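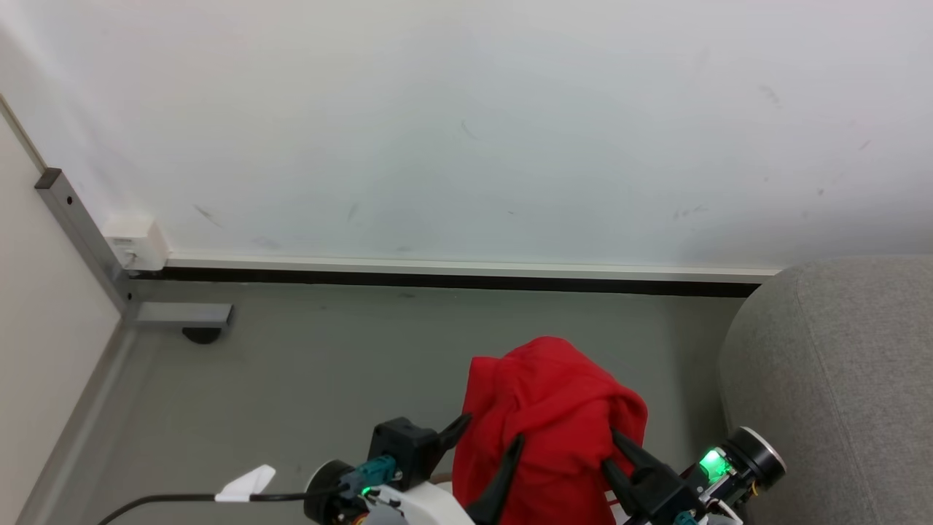
Settimio Bianchini asked whether a red cloth will stain a pale floor if it gets left there overnight. A dry one usually won't. A damp one can, especially if it's new and hasn't been through the wash a few times. Pick it up the same evening and wash it with other reds.

Search the help pages
Go

Floors, walls and sofas: common questions
Last updated October 13, 2020

How do I get gray scuffs off a white wall?
Start with a dry eraser sponge and almost no pressure. If the mark stays, dampen the sponge and try again. Flat paint turns shiny when it's rubbed hard, so stop early and touch up with paint instead. Tenants at Vadbridge can ask the office for a small jar of the wall color.

What about the baseboard?
Dust it first, then wipe along it with a barely wet cloth. Dirt collects in the dark line where the wall meets the floor – an old toothbrush reaches it.

How far from the wall should the sofa stand?
Three inches is enough. Any closer and the arm rubs the paint each time someone sits down. With a gray woven cover you may not notice the wear on the fabric, but you'll see it on the wall. 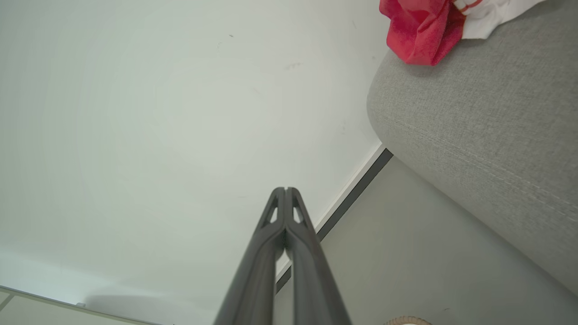 If the sofa has to go in a corner, check the space beside the arm once a week. Cloths, socks and chargers slide down there and stay until the next big clean.

Can I use the same cloth on the floor and the sofa?
No. Keep one color for floors and another for fabric. Wolfram Diekmann wrote in to say he uses red for floors only, and that works well as long as everyone in the house knows it.

How often should cleaning cloths be replaced?
When they stop picking up dust or start leaving lint. Roughly 13 months is normal for one that's used weekly. Skip fabric softener – it coats the fibers.

Where do I put a used cloth?
Hang it over a rail or the edge of a bucket until it's dry, then put it in the wash. A bunched-up cloth dries slowly and begins to smell.

Was this page helpful?
747 shares
3 comments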